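Weatherstrip Kits for the Stilleo Coupe Are Back on the Shelf
Posted 11/16/21 by Yaa Dankwa

If you have called the Ellport counter any time since last winter and asked for door weatherstrip for your Stilleo coupe, you have probably heard one of us sigh into the phone before giving you the same answer we gave everybody else. We didn't have it, we didn't know when we would have it, and yes, we would put your name on the list. Well, the list has finally paid off! The full weatherstrip kit is back in stock, boxed and ready to go out, and we have enough of them this time that you shouldn't have to race your neighbor to the phone.

For anyone who hasn't been following along, the trouble started when the old supplier retired the mold for the driver's side door seal. The passenger side was still good, the trunk seal was still good, and the little vent window pieces were as good as they have ever been, but you can't very well sell a person one door. We tried a substitute seal for a short while and were never happy with the way it sat at the front corner, where it has to make that tight turn under the mirror. A few of you bought it and told us the same thing (kindly, for the most part), and we stopped selling it.

The new seals are made for us by Mensah, who have been doing our hood bumpers and pedal pads for years, and they cut a fresh mold from an original door seal that Aba Osei had been keeping in a drawer in its factory wrapper. Aba wasn't thrilled to part with it, even for a few weeks, and I can report that it has come home safely and is back in its drawer. The first test parts came in during October and we fitted them to two customer cars and to Aba's own coupe, which has doors that were hung by somebody in a hurry a long time ago and are a good hard test of anything made of rubber. The second batch had a slightly softer bulb along the top edge, and that is the one we approved.

The kit has 8 pieces in it: both doors, both vent windows, both quarter windows, the trunk, and the cowl seal that runs along the back of the hood. Clips are included for the doors, already pushed into the rubber, so you won't be sitting in the driveway with a bag of them in your lap. Adhesive is not included. We carry the black kind in the small tube, and one tube will do the whole car if you go easy with it. Please don't use the yellow kind. It works, but it squeezes out, and you will be looking at it for as long as you own the car.

A word about fit, because we get asked this more than anything else. A new seal is going to feel too thick. You will shut the door the first time and it will bounce back at you, and you will be sure that we sent you the wrong part. Give it some time before you touch the striker! Leave the doors fully latched overnight, or for a few nights if you can stand it, and let the rubber take its shape. Most cars settle in nicely within a couple of weeks. If yours still needs a good slam after that, then by all means move the striker out a little at a time, and mark where it was before you start so you can find your way back.

The kit fits the two-door hardtop only. The convertible uses a different door seal and a whole other set of pieces along the top rail, and I'm sorry to say we don't have news on those yet. Mensah has the drawings and they have told us they are interested — that is as far as it has gone. If you have a convertible and an unused original rail seal you would be willing to lend, Aba would love to hear from you, and would promise to take as good care of yours as Mensah took of the one from the drawer.

While we are on the subject of things that were gone and have come back, the Stemeo wiper linkage bushings are here too. They come in a bag of 20, which is more than any one car needs, but they are small and they roll under benches, and the extra ones tend to come in handy. We also found a carton of dash pad screws during the stock count, 1,543 of them by Aba's reckoning, and we have been dropping a few into orders for interior parts until they run out. You don't have to ask for them, and there's no charge.

Everyone who was on the waiting list for weatherstrip has been sent an email with a link to order, and we are holding the first 100 kits for those folks through the end of the month. If you signed up and haven't seen a message from us, please check your junk folder first and then give the counter a call. A few of the addresses on the list were written down by hand over a noisy phone line (my handwriting, I'm afraid), and I wouldn't be surprised if one or two went astray. If you weren't on the list, you can order right now all the same. The price is the same as it was before the old kit ran out, and shipping is the same as well, although the box is longer than it used to be so that the door seals can lie in a wider loop and not pick up a kink on the way to you.

When yours arrives, take the seals out of the box and lay them somewhere warm for a day before you fit them. A spare bed is perfect if the household will put up with it. They go on much more easily once they have relaxed, and your fingers will thank you, particularly if your garage is as cold as mine is at this time of year.

Thank you all for being so patient with us. The counter at Ellport keeps its usual hours through the holidays, and Aba and I are both glad to talk weatherstrip with anybody who calls.

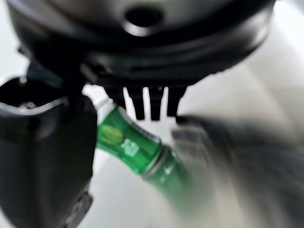

A dark, rounded housing with three short prongs underneath.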